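Sorting and Storage of Small Items: Progress Report to the Benítez Fund
June 2020
Prepared by Kwame Tetteh, Zateck

1. Purpose of this report

This report covers work carried out since the January statement. It sets out what has been sorted, how the items are now stored, what remains, and how the second instalment of the grant has been used. The donated jewellery and haberdashery is referred to throughout as the Kinus stock, after the shop from which it came.

2. Position at the last report

In January the Kinus stock was held in mixed bags and tins. Chains had become tangled with thread and earrings had been separated from their partners. No list existed. Items could not be lent to the teaching groups because there was no means of checking them out or back in. The fund agreed that sorting should come before any repair work, and that repair should be limited to pieces already on the list.

3. Work completed

The bags have been opened and the contents divided by type: rings, bracelets, earrings, chains, loose beads, buttons and fastenings. Tins were left until last, as most of them held buttons only. 97 entries have been made in the list. Each entry gives the type, the colour of the metal or bead, the condition and the storage position.

Condition is recorded as good, worn or broken. The earlier scheme used five grades and was dropped after a trial in which two people grading the same tray disagreed on nearly 47 per cent of the pieces. The shorter scale gives less detail but the results agree from one person to the next. Entries made under the old scheme have been regraded.

Earrings were matched by laying them out on a plain surface and comparing the backs first, then the fronts. Unmatched earrings are stored separately and will be offered to the teaching groups as parts.

4. Storage

Three types of container were compared: paper envelopes, screw-top pots and divided plastic boxes. Envelopes take up the least space but must be opened to see what is inside, and chains wear through the corners. Pots are sound for beads and poor for anything that needs to lie flat. Divided boxes with clear lids were chosen for rings, bracelets and earrings. Pots have been kept for beads and buttons.

The working rule is one item to a compartment, or one pair in the case of earrings. Bracelets are laid flat and not folded. The box is filled from the front row, and the position is written in the list before the next item is put in.
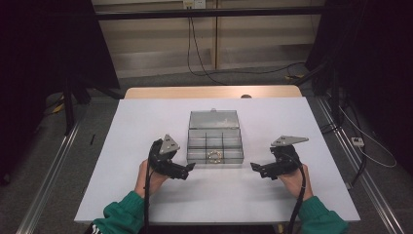
Boxes are loaded with the lid fully open, on a clear area of the table, and anything not being stored at that moment is kept well to one side. Small items are lowered to the floor of the compartment before they are let go. Dropping them from the height of the dividers caused some to bounce into the next space, which then had to be corrected in the list.

Lids are closed only when the entries for that box have been read back. Labels go on the end of the box, so that they can be read when the boxes are stacked. The Skino labels bought in the first round did not hold on smooth plastic and have been used on the pots instead.

5. Problems and changes to the plan

Sorting took longer than planned. The main cause was the tangled chains, which were costed as a single task but had to be dealt with one at a time. Cutting was considered for the worst of them and rejected, except where the chain was already broken.

Cleaning has been moved to the next period. Several pieces have a plated finish of unknown quality, and no cleaning should start until a small test has been done on items graded as broken.

6. Spending

Spending is within the agreed total. The storage line is slightly over, owing to the replacement labels, and the repair line is unspent. Permission is requested to carry the repair line forward.

7. Next period

Remaining tins to be opened and listed. Cleaning test to be carried out and the result sent to the fund. Loan sheet to be drafted and tried with one teaching group before wider use. Unmatched earrings to be checked once more against the contents of the tins, then released as parts.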